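Small things, slow hands: household machines still learning to tidy a bed

A bed covered with small accessories is an easy job for most children. For a machine it is still hard work, says Rawan Mahasneh of Flolia, a small company that studies home chores. Her team works with hand-held grippers in ordinary bedrooms, and people do the moving. 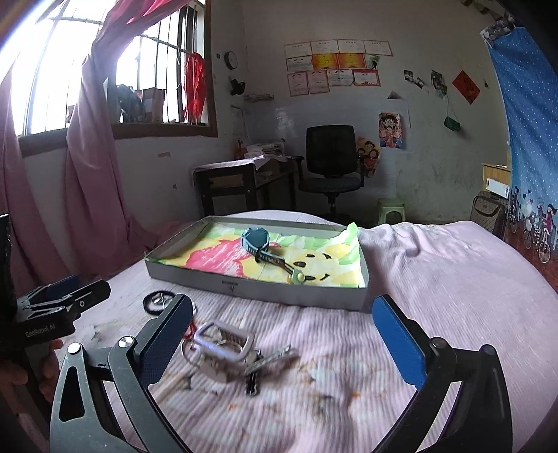

Straps are the difficult part

A book keeps its shape when it is lifted. A watch strap bends, and a clip can catch on the thing next to it. Flolia has collected 1634 short tasks of this kind, and Mahasneh wants more of them before she trusts a robot arm alone with a box and a watch.
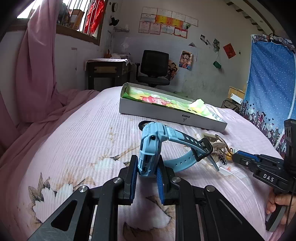

CUAUTLE, February - Crescencio Medrano, who repairs shop equipment here, is not in a hurry to buy. He tried a sorting arm at his counter for two days. "It was good with boxes - with cords, no," he said. He will look again when the price is lower.

Flolia plans its next test on Thursday, with the arm working without a person's hand.

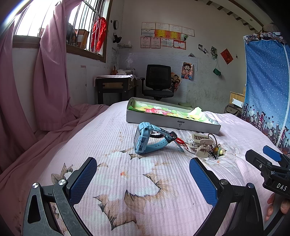 A light blue watch on the quilt, with the gripper fingers open in front of it.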